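How do you fold soft cotton things with straps so they stay folded?

Asked by Hậu Âu, Nov 6, 2021
811 views

I've finally got round to sorting out my clothes and I'm loving it, much more than I thought I would! T-shirts and jeans are fine. What beats me is the soft cotton stuff with long straps or ties. I fold it on the bed, it looks lovely, I pick it up and the strap flops out and the whole lot slides apart. There's a blue one I must have folded 30 times by now. I don't own an ironing board and the bed is the only big surface I've got, so please don't tell me to buy a table — any tricks for working on a duvet?

2 replies

Kjell Lindholm

Oh, I love this sort of job! The bed is fine, you just have to get the creases out of the cloth before you fold anything. Most people start folding far too early.

Spread the piece out loosely first, strap and all, and find the seams and hems. They tell you where the straight lines are, even when the middle is a mass of wrinkles.
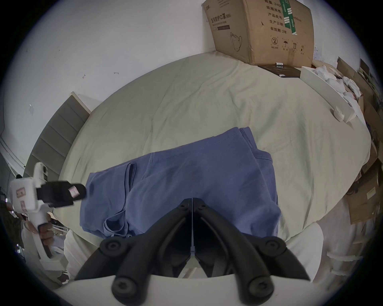
Then do it in this order

Smooth the duvet with your forearm, then lay the garment face down and stroke it from the middle out to the hems.

Bring the strap in next. Lay it flat along the middle in a long zigzag. If you leave it curled at the side it will always escape!

Fold one side over it, then the other, so you have a long strip with the strap shut inside. Press down with flat hands and let the air out.

Fold the strip up from the bottom in thirds and stand it on its edge in the drawer. Mine stay put for weeks like this, and it's such a treat to open the drawer and see every colour at once.

If the duvet is very squashy, pull it back and fold on the mattress. It makes a huge difference with thin cotton.

Ban

i just roll them. strap goes round the outside and tuck the end in, takes 5 seconds. bit creased when you unroll it but so what

Hậu Âu

Kjell, the zigzag! Did the blue one and carried it right across the room in one piece. Doing the rest tonight. Ban, I'll try yours for my holiday bag in February.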